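Susska Twin Tabletop Arm Kit: review after 785 hours

Rating: 2 out of 5

We bought the Susska kit for the bench lab in Wenunville to run small pick-and-place jobs. Price as delivered was $2,489, with both arms, the controller and one set of cables. The manual is clear and assembly took an afternoon. Repeatability with a light load was good enough for our work, and the joints run quietly.

The trouble is the stop behavior. At 785 hours the right arm dropped out of position hold during a pause. The controller logged a lost encoder signal at the wrist, cut power to the joint and let the gripper sink onto the work. The other arm kept moving for 3 seconds before the software stopped it. Nothing was broken apart from a fingertip pad, but a fault on one arm should halt both at once. 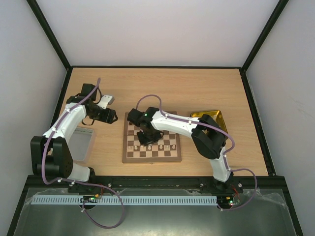 Cable routing is where I would look first on any unit of this type. The encoder line shares a connector with motor power, and the plug has no latch. Repeated flexing works it out of its seat by a fraction of a millimeter, enough to lose the signal and too little to notice by eye. The purple cable on the right arm goes up in a loop over the table from the wrist head, follows the forearm and swings wide again on its way down, so there is plenty of free length to pull on a plug. The small clips on the white links are fine for thin wire – I would not count on them for strain relief.

Susska support sent a replacement cable with the same plug. We fitted latching connectors from Hosoda instead and wired an Akine safety relay across both motor supplies. A pulled encoder line now drops both arms together. They still sag when power is cut, as there are no brakes, so keep hands out from under the grippers.

The fault has come back once since October, on the left elbow, which still had its original plug. Firmware was current both times. Spare fingertip pads are sold only in packs of two.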